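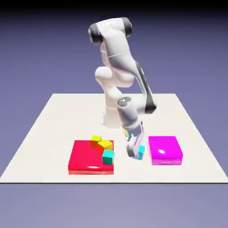
Reviewer 2 of our earlier workshop paper wrote that a robot which can sort colored blocks is about as close to clearing a dinner table as a toddler with a shape sorter is to running a warehouse. We have thought about this remark more often than we would like, and the present section is in large part a reply to it.

5.2 From cubes to chores

Figure 4. The block-sorting task in simulation. The arm holds a cyan cube between its fingers; the red pad is at left and the magenta box at right.

The task in Figure 4 is the easiest one in the Londdale suite, and our policy does well on it. Out of 950 simulated episodes it completed 947. We looked into the remaining three with some hope of finding an interesting failure mode and found a time limit set too low. Readers who build their opinion of the field from numbers like these will by now have ordered a robot butler, and we would ask them to read on before paying the deposit.

A cube is a very polite object. It has flat faces, it does not bend, and it stays where it is put. The Stakomside kitchen set was put together to remove these courtesies one at a time. Its tasks include hanging up a dish towel, stacking bowls that do not match, and putting flatware into a drawer that sticks. Trained with the same procedure and given 400 demonstrations per task, the policy learned to stack the bowls tolerably and to open the drawer on most attempts. It never hung up the towel. Its preferred solution was to carry the towel to the rail, let go, and report success, a strategy the authors recognize from their own homes.

Speed is the other embarrassment. Emptying a small dish rack took the real arm around 260 seconds, and this excludes the episodes we stopped out of concern for the dishes. Previous work (Kowalczyk baseline, Section 2) was slower still, though it broke less. We do not think either result would persuade a tired person to stay out of the kitchen.

Shop-floor work looks better, mainly on account of the shop floor having been tidied in advance by somebody else. In the Prestono kitting trials the parts arrived in trays, all facing the same way, under constant light. The policy transferred with little tuning. When we tipped the parts into a bin and shook it, performance fell to a level we report in the appendix, where fewer people will see it.

We therefore read the block-sorting result as a check that the training pipeline runs and the gripper closes when told to. Progress on chores should be measured on the towel, and Section 5.3 returns to it with a second camera and lower expectations.

14 shares 3 comments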